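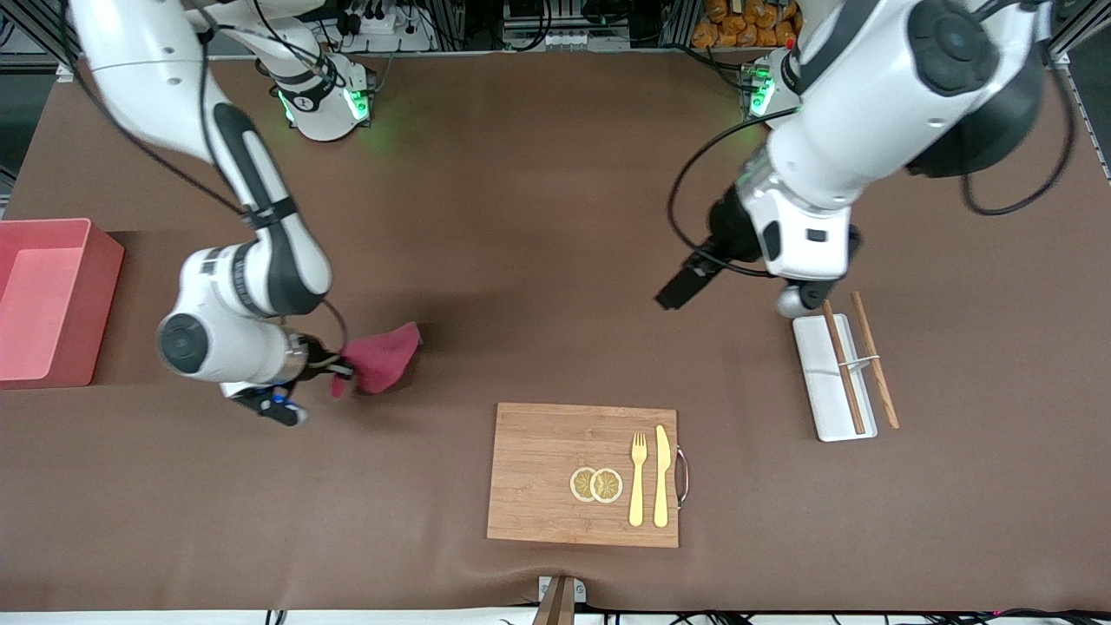

Gindus

Gindus is a slow, heavy rock band from the river town of Tully, and I should say up front that I've been following them since their first demo tape, so this entry leans fond. They play what most people file under doom, with a lot of fuzz on the bass and long stretches where the drums drop out completely.

Origins

The band started as a trio in a rented garage behind a tire shop. Two of them had been in a punk group called Karow, which broke up after one summer and left behind a seven-inch single and a van with no reverse gear. The punk side never really went away - listen to the last minute of "Salt Fence" and you'll hear it come barging back in.

They recorded the demo on a four-track in April and sold it at shows in plain paper sleeves. Only 50 copies were made. Mine has the sides labeled the wrong way round, and I've heard from other owners that theirs do too.

Albums

The first full album, Low Water, came out on the small label Kotodo. It has five songs and runs long for what it is, mostly thanks to the closing track, "Mill Race," which takes up all of side two. The pressing was 2,000 on black vinyl, and the label did a second run later with a gray cover. The gray one sounds a bit quieter to me, but people argue about this and I don't want to start it up again here.

The second album, Hollow Mile, brought in an organ player and shorter songs (shorter for them, anyway!). Reviews were mixed. I liked it right away, especially the title track, where the organ holds one chord under the whole verse and the guitar just circles around it. A live cassette followed, taped at the Tully grange hall, with a lot of crowd noise and a great version of "Salt Fence" that goes on for up to 3 times its album length.

Sound and gear

Gindus tune down to B and play through old tube amps, usually very loud. The singing is clean and fairly high, closer to folk than metal, and that's the thing new listeners tend to notice first. The drummer uses a very small kit - kick, snare, one tom, two cymbals.

Live shows

They don't tour much. By the count on their own website they have played 182 shows, most of them within a day's drive of Tully. Sets usually open with "Mill Race," and there's rarely an encore.

See also

Karow (band)
Kotodo discography
Doom metal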